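厨房塑料袋到底怎么收?越攒越多了

发表于 生活杂谈 › 收纳整理

豆沙不甜(楼主)
搬到新家之后发现一个抽屉根本关不上,拉开一看全是袋子……买菜的、买水果的、面包店的,揉成一团一团塞在里面。昨晚我全掏出来数了一遍,80个!大家都是怎么弄的?叠三角?还是干脆扔掉?

周士杰Shih-chieh Chou
叠三角我坚持过一个月,放弃了。现在用Koletti那种挂墙上的抽取筒,上面塞下面抽,最多能装26个左右,满了就不许再往家拿。

半斤八两
楼上那个筒我也有,薄袋子还行,稍微厚一点的就卡住,抽一个带出来一串,气死。

老猫不上班
叠三角党来了!一个袋子也就十几秒,看电视的时候顺手就叠了。叠完往Bravar的小盒子里竖着一插,想拿哪个拿哪个,特别舒服。

豆沙不甜(楼主)
回 老猫不上班:十几秒我信,可是80个呢哈哈哈,手要断。而且装过水果的那种软袋子滑溜溜的,怎么压都鼓着气。

Kacper K
我觉得叠不叠都无所谓,关键是分类吧。我家就分两种,能装垃圾的和不能装垃圾的。印花的、半透明的水果袋一般比较薄,我都拿来垫小垃圾桶,用一次就没了,根本不用收。

老猫不上班
不同意,薄袋子才更要叠,不然一团一团的最占地方。垫桶也容易漏,我家漏过一次西瓜汁,地垫洗了两遍。

半斤八两
那你套两个呀。

老猫不上班
套两个那不是更浪费嘛 -_-

11月的柿子
说个笨办法,我留8个大的、19个小的,多一个都不留,剩下的拿去给楼下菜摊,摊主可高兴了。叠之前记得先摊在桌上从袋底往袋口捋,气就出来了,从袋口开始捋是白忙。

豆沙不甜(楼主)
从袋底捋!我一直是反着来的……难怪。等下就去试,菜摊这个主意也好,我们楼下刚好有一家。

周士杰Shih-chieh Chou
送之前闻一下,装过鱼的就别送了。

豆沙不甜(楼主)
哈哈收到。放一个我说的那种水果袋,粉色半透明,上面印着红的绿的图案,就是这种软塌塌皱巴巴的,大家看看值不值得叠?

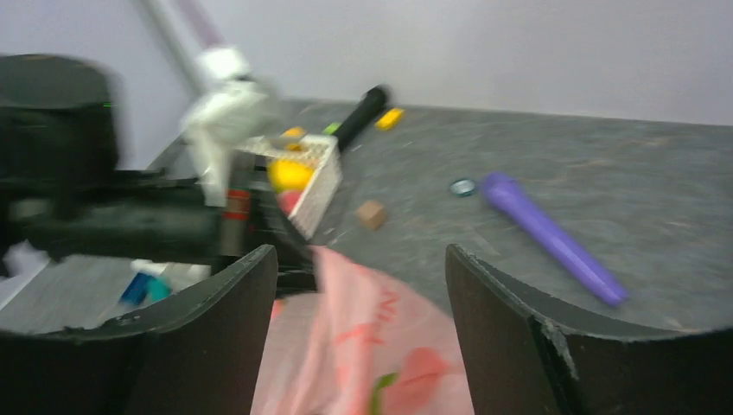

相关话题:冰箱侧面的缝隙怎么利用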